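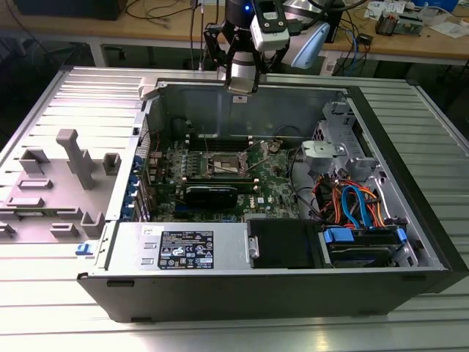
Desktop tower on its side, panel off.

Thread: Recap prologue in book three, keep or cut?
Board: Crime and Family Sagas > Drafting

inkwell_dock
Original post

Looking for opinions on structure. I am revising the third book of The Cabral Ledger, a crime saga with a central couple, set in a port city called Celport. Books one and two are out through Tisel. The third picks up four hours after the second ends.

The draft opens with a recap prologue of 1,445 words. It covers who holds the docks, who is married to whom, and why the couple can't leave town. Chapter one then starts with the shooting at the ferry office. My editor wants the prologue gone and the same facts spread through the early chapters. I think that slows the early chapters and makes people explain things they already know.

There are nine point-of-view characters. A reader who skipped book two will not know four of them.

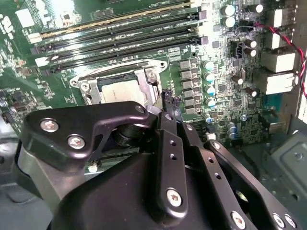

Re: Recap prologue in book three, keep or cut?
marginalia_b

Cut it. A reader who starts a saga at book three has accepted being lost for a few chapters. A reader who finished book two last night doesn't need any of it. That leaves people who read book two a year ago, and they need names and allegiances. A one-page cast list does that job.

Also check your retail sample. If it is set at the first few percent of the file, the prologue may be most of what a browser sees, and the shooting won't be in it.

Re: Recap prologue in book three, keep or cut?
halfbound

Disagree on the cast list. In a crime saga it gives away who is alive. If book two ends with a body in the water and book three prints the dead man's name under "Enforcers", the cliffhanger is finished before page one.

I had this problem with a 669-page family novel. I kept the recap and moved it into a document inside the story, a bail hearing transcript. It ran two pages, and it could leave things out, since a court wouldn't know them.

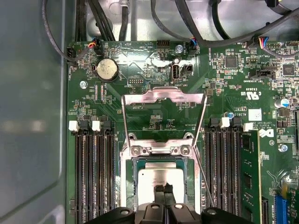 The transcript also fixed the tense problem. My recap had been in past perfect for paragraph after paragraph and every test reader skimmed it.

Re: Recap prologue in book three, keep or cut?
marginalia_b

Fair point about the dead man. List people by household and leave out status. But a transcript is still a recap, and readers skim court documents too.

Re: Recap prologue in book three, keep or cut?
inkwell_dock

The sample does end inside the prologue. I checked in Iteo, which shows the cut point. I hadn't considered that.

A transcript could work. There is a custody hearing between the two books that is only mentioned in dialogue. The couple would both be in the room, with the uncle's lawyer present. I would lose the dock politics, though.

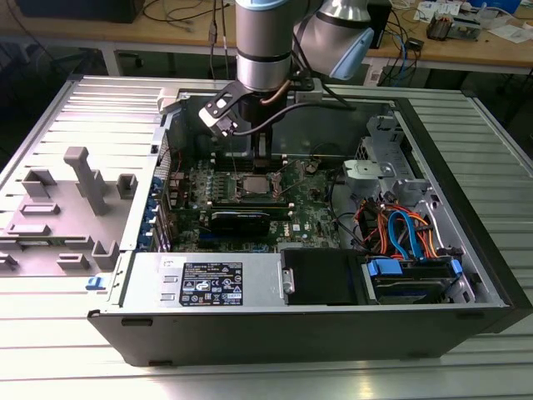 Case open, memory slots above the processor, graphics card below.

Re: Recap prologue in book three, keep or cut?
halfbound

Put the dock politics in chapter two, after the shooting. Someone has to decide who gets blamed for it, and that conversation can name the factions. With 15 chapters before your midpoint there is room.

Re: Recap prologue in book three, keep or cut?
inkwell_dock

Trying it both ways. The custody hearing version goes to my editor in March.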